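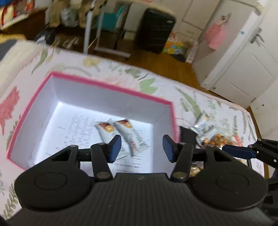
Ayten Ekinci had been packing parcels for her niece for two years now, and she still did it on the bed, because the kitchen table was always covered in something and the bed was at least the right height for her back. She'd pulled the flowered cover smooth first, the one with the big coral bloom near the edge that her mother would have called showy (and then slept under every night of her life, Ayten thought).

The letter went in flat, at the bottom. She had typed it this time and printed it at the library on Gerkgate, after Selin complained, very sweetly, that her aunt's handwriting took longer to read than the exam papers. It was mostly news. The Domański boy had passed his driving test on the fifth try and had taken the whole street out in turns, as far as the Limgate roundabout and back. The cat was fatter. The rent was the same, thank God.

On top of the letter she wanted the little snack packets, so that Selin would have to lift them off before she could read a word. That was how Ayten's own father used to do it when he worked away. You got the sweet thing in your hand first, and then you got the news, and by the time you came to the part where he wasn't home until October you already had your mouth full.

The bag of orange ones was another matter. She set it beside the pink-rimmed box and looked at it for a good long while. Selin loved them, she had loved them since she was small enough to hide under this very bed with a handful, but they did go to crumbs in the mail, and last time the girl had written back that she'd eaten them with a spoon.

"With a spoon," Ayten said out loud, and laughed, and went to find the tape.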